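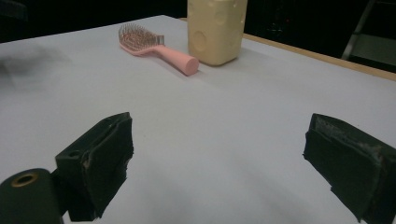
Momen tabletop set, README

Hi, and welcome! I'm Ruth Ayala and I look after this set. If you've landed here from the Lotia training repo, you're in the right spot. If you're after the older kitchen recordings, those live under Finaso and have their own notes (a bit thin, sorry, I'm working on it).

What's in it

Short recordings of everyday things being picked up, moved and put down on a white table, all taken with a hand-held gripper. A person holds the tool and does the job, and the camera on it sees roughly what the arm's camera will see later on. There are 51 tasks so far. Bathroom and dresser bits make up a good chunk of them: the pink hairbrush beside the yellow container with the cheese dimples is one of my favourites, partly because a brush lying on a diagonal makes you think about which way to turn your wrist before you go in.

How we record

Start with the fingers wide open and the objects in view past them. Move at the speed you'd move if you were tidying up at home, maybe a touch slower. Close, lift, place, open, back away. If you fumble, keep going and fix it! I'd much rather have a messy recovery than a clip that stops dead. Please do at least 15 takes per layout, then shift things about and change the angle of whatever has a handle.

Folders

raw/ holds the video and finger width, untouched
clean/ is trimmed and lined up in time
labels/ has one plain text line per take, written by the person who did it
skip/ is for takes I wouldn't train on, with a note saying why

Labels

Say it the way you'd say it to a flatmate. "Pick up the pink hairbrush by the handle" is great. Colour and object name are plenty, and spelling is Australian, so if your tokeniser grumbles about "grey" you'll want to sort that out on your side.

Known problems

The finger pads wear, and ragged edges change how the fingers look from one batch to the next. I've left it all in. Shadows wander too, and the background past the table can go nearly black. Version 2 also had the finger width lagging the video by 3 samples. Marty spotted it in February and it's fixed in clean/, but raw/ still has it.

Using it

Fine for research and teaching. Split by layout, please, and not by take, or your test scores will look far too cheerful. Next upload is due 30th September, with more handles and a few soft things like face cloths. Send bad labels my way with the take name and I'll fix them in the following batch.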